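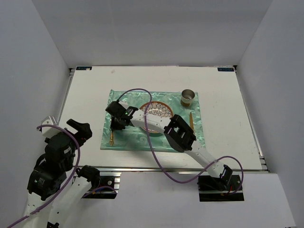
Standdale council's emergency relief plan assigns each evacuation centre a catering lead, a registration lead and a building lead, all drawn from existing staff. Under the previous arrangement the catering function was contracted to a single supplier in Anberg, 30 kilometres away on a road that closes when the river passes the minor flood level. The revised plan moves meals in-house. A place setting is now a stock item in its own right: one plate, one cup, one mat, much like the patterned plate and metal cup on their green placemat, stored by the crate and reissued after washing. Disposable tableware is kept as a reserve only.

Nazmiye Tuncer, the council's resilience coordinator, wrote the catering annex after the March exercise, in which 13 of the 17 nominated halls opened within the target time. The remaining four were delayed by key access. "The annex was the simple part," she says. "Most of the work was in the building register, which still listed two halls the council no longer leases."

Registration has also changed. Paper forms are retained, but the primary record is now held in Flalteo, a database already used by the rates office. Each centre receives a laptop and a printed fallback sheet — the latter at the request of the rural fire brigades, who reported poor mobile coverage at Oral.

Staff rosters run to a maximum of eight hours. The plan goes to council for adoption with 21 amendments, most of them corrections to contact details.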